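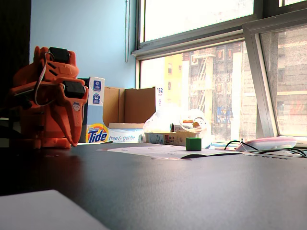 Counter cube

A counter cube is a small solid block used to mark a position on a board, card or paper grid. It differs from a die in having no marked values on its faces. Counter cubes are used in number games, sorting exercises and layout work, and are sold loose or in tubs of 100. Some patterns have a raised stud on one face so that they can be stacked.

Form and colour

Most counter cubes are moulded in one piece. The edge length is normally 15 mm, although larger sizes are made for young children. Green, black, red and yellow are the usual colours. Dark cubes are easily lost on a dark tabletop and are generally paired with a white sheet. The Hukar pattern has plain faces on all sides, while the Plisent pattern carries a single stud and a matching recess underneath. 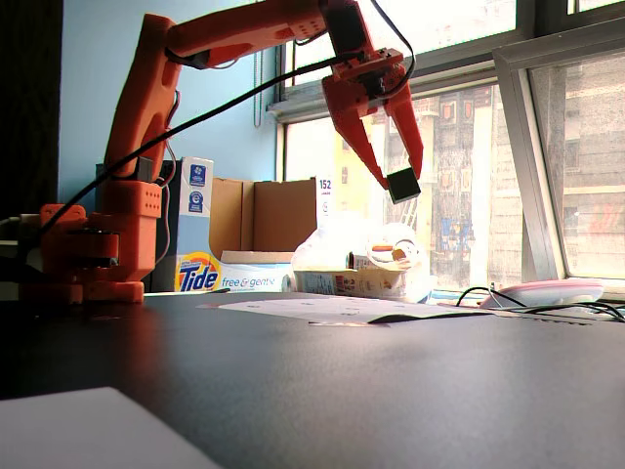 A small black cube held above a tabletop, with boxes and packaging at the back.

Use with a grid

The most common base is a sheet of white paper ruled into nine squares, each with a printed digit. The digits may run in order or be mixed. In the mixed form, sometimes called a Guerra grid, the player cannot rely on counting along the rows and must read each square before placing the cube.
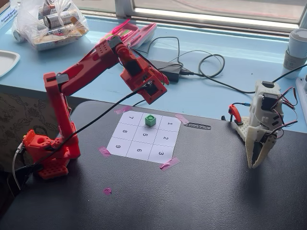
A cube is taken as belonging to the square that holds the greater part of its base. If it sits evenly across a line, the placement is void and is repeated. Paper grids are taped at the corners, as a loose sheet shifts when a cube is set down or picked up. Low-tack coloured tape is preferred because it can be seen and lifted cleanly. Paper of 400 gsm lies flat without tape but is harder to rule.

Wanpen Tanasarn's handbook of table games lists 33 exercises using one cube and one grid, most of them for two players.
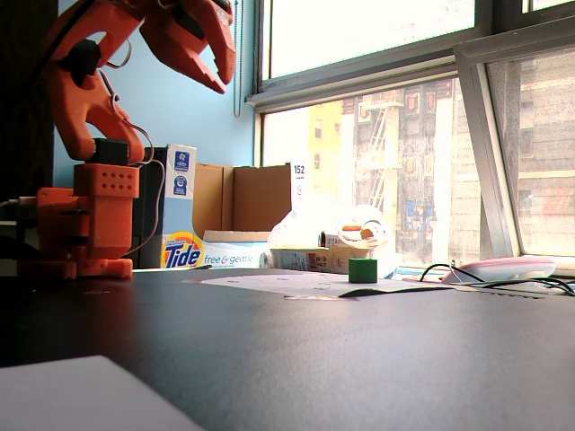 Storage

Loose cubes are often kept in reused household packaging. Cardboard detergent cartons are suitable once the top has been cut open and any powder wiped out. Low, flat cartons hold a single layer and make colours easier to pick. Plastic bags are lighter but tend to slump and spill. The Jekow tray, a divided box with a sliding lid, was made for the purpose and is now hard to find.

See also

Dice
Number board
Pattern block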